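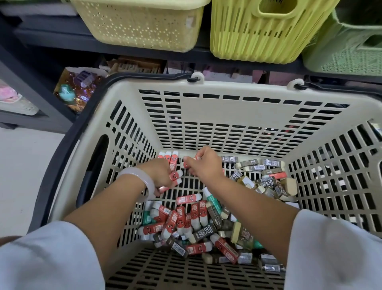

One student wrote on last year's feedback form that sorting stationery by hand was a waste of a morning, as the shop till could have told us the same thing. The till at Gurcombe knows what was sold. It has no record of what is lying mixed up in a basket, and mixed stock is the subject of this session.

Session 4: Mixed small stock

Reading: Estell handbook, chapter on loose goods. The Brenmont case is for next time.

Terms
Line: one design of one product.
Mixed lot: several lines held in one container.
Sleeve: the printed paper or card round an eraser. Treat a torn sleeve as damaged stock.

Erasers are a good first exercise. They are small, they don't break, and the lines differ mainly in the sleeve. Smiling faces and 2B sleeves can be told apart at a glance. Two dark 2B erasers may still be separate lines, so check the barcode before putting them together.

Method
1. Pull out the commonest design first, a few at a time.
2. Sort the rest by sleeve, then by colour.
3. Stand finished groups upright where there is room.
4. Write up the tally sheet only when the basket is empty.

Worked figures
Verbruggen delivery: 500 pieces
Damaged sleeves: 43
Fit for sale: 457

Damaged pieces go on a separate sheet. Do not put them back with the line.

For next session, bring your tally sheet and answer the two problems on page 64.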